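Troment-Beschichtung für Tischplatten – taugt das was oder ist das teurer Klarlack?
Forum > Möbel und Oberflächen > Lacke, Öle, Wachse

kantenleim
Moin zusammen, ich muss eine helle Tischplatte neu machen und bin über Troment gestolpert, das Zweikomponentenzeug, das man angeblich einmal aufrollt und dann jahrelang vergisst.

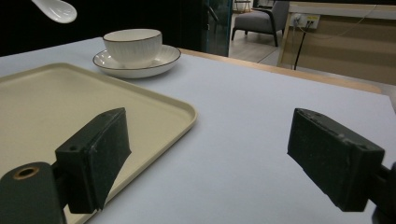
Der Hersteller schreibt was von "dauerhaft fleckfrei", und bei dem Wort werde ich immer misstrauisch. Was heißt dauerhaft? Bis zum ersten Rotwein? Im Datenblatt steht keine einzige Prüfnorm, nur dass 100 Reinigungen im Labor "ohne sichtbare Veränderung" überstanden wurden. Womit gereinigt wurde, steht nicht dabei. Mit einem feuchten Tuch schaffe ich das auf Raufasertapete auch.

Die Dose kostet 51 Euro und reicht laut Händler für eine Platte in Esstischgröße. Hat das jemand länger als ein paar Wochen im Gebrauch? Bitte keine Links zu Testseiten, die kenne ich alle, und die schreiben voneinander ab.

hobelspan_nord
Hab es seit März auf dem Küchentisch, drei Schichten, Zwischenschliff mit 320er. Kaffee geht weg, Kurkuma nicht. Also "nicht" im Sinne von: Nach einem Tag Sonne war der Fleck heller, aber wenn man weiß, wo er war, sieht man ihn. Die Oberfläche fühlt sich gut an, das muss man dem Zeug lassen.

kantenleim
Drei Schichten? In der Anleitung steht eine.

hobelspan_nord
Eine deckt vielleicht auf Glas. Auf meiner alten Grundierung war nach der ersten Runde alles wolkig.

Delphine Montoya
Ich möchte mal dagegenhalten, hier wird ja gern alles schlechtgeredet, was aus einer neuen Dose kommt. Wir haben in der Werkstatt vier Tische damit beschichtet und keine Reklamation. Man muss halt das Mischverhältnis einhalten, auf der Waage und nicht nach Gefühl, und dann wirklich warten. Wer am nächsten Morgen den heißen Topf draufstellt, ist selbst schuld. Kurkuma ist außerdem ein gemeiner Maßstab, das frisst sich auch in Keramikfugen.

rostfrei
Keine Reklamation heißt erst mal nur, dass sich keiner gemeldet hat. Wie alt sind die Tische?

Delphine Montoya
Der älteste ist aus dem letzten Sommer.

rostfrei
Also nicht mal ein Jahr. Nichts gegen eure Arbeit, aber das hält auch Baumarktlack durch. Interessant wird es, wenn Weichmacher aus Tischsets oder Gummifüßen reinwandern. Bei Proltar damals war das erste Jahr auch super und dann hatte ich unter jedem Gerätefuß einen gelben Ring, der nicht mehr rausging. Gleiche Versprechen auf der Dose, fast wortgleich.

kantenleim
Das mit den Ringen ist genau meine Sorge. Auf einer hellen, matten Fläche sieht man ja alles. Glänzend will ich aber auf keinen Fall, das sieht aus wie im Wartezimmer.

Elibariki Nyaga
Ich lackiere beruflich, allerdings Türen und Einbauten, keine Esstische, deshalb nur unter Vorbehalt. Mattlacke haben Mattierungsmittel drin, und wenn man an einer Stelle viel wischt, poliert man sie auf. Dann gibt es glänzende Flecken, wo immer der Ellbogen liegt. Das kann Troment genauso wenig verhindern wie die anderen. Wer etwas anderes behauptet, soll mir die Platte nach drei Jahren zeigen.

Zu den Gummifüßen: Filz drunter, fertig. Oder einen Rest der Beschichtung auf ein Probebrett rollen, durchhärten lassen, den verdächtigen Fuß draufstellen, ein Gewicht obendrauf und ab auf die Heizung. Nach vier Wochen weiß man mehr als aus jedem Datenblatt.

Delphine Montoya
Das Aufpolieren stimmt, da widerspreche ich nicht. Passiert bei uns an der Vorderkante auch schon leicht. Mit feinem Vlies über die ganze Fläche gezogen ist es wieder gleichmäßig.

rostfrei
Schon leicht, im ersten Jahr, aha.

Delphine Montoya
Bei einem Werkstatttisch, an dem täglich gearbeitet wird. Man kann es auch absichtlich falsch lesen.

hobelspan_nord
Bevor das hier wieder ausartet: Hat jemand Kirui probiert? Das ist Hartwachsöl mit Weißpigment, kostet weniger und man kann Stellen einzeln ausbessern. Ich hab es nur auf einem Regal, da passiert ja nichts.

Elibariki Nyaga
Öl auf eine Platte, die schon mal lackiert war, wird nichts ohne komplettes Runterschleifen. Steht auch so in der Anleitung, liest bloß kaum jemand. Kantenleim, was ist denn jetzt drauf?

kantenleim
Irgendein alter Acryllack vom Vorbesitzer, ziemlich sicher. Mit Spiritus wird er klebrig. Runterschleifen wollte ich eigentlich vermeiden, ich habe keine Absaugung und die Wohnung ist bewohnt.

Elibariki Nyaga
Wenn er mit Spiritus anlöst, würde ich da keinen Zweikomponentenlack drüberziehen, ohne vorher zu testen. Kann hochziehen, dann hast du Orangenhaut und darfst doch schleifen, nur mit mehr Schichten.

kantenleim
Davon steht beim Hersteller natürlich kein Wort, da heißt es "haftet auf allen Untergründen". Ich hab jetzt bei Amance im Laden nach einer Probemenge gefragt, gibt es nicht, nur die volle Dose. Dann kaufe ich die eben, rolle erst die Unterseite und stelle die Füße vom Toaster drauf. Melde mich in vier Wochen.

rostfrei
Kurkuma nicht vergessen.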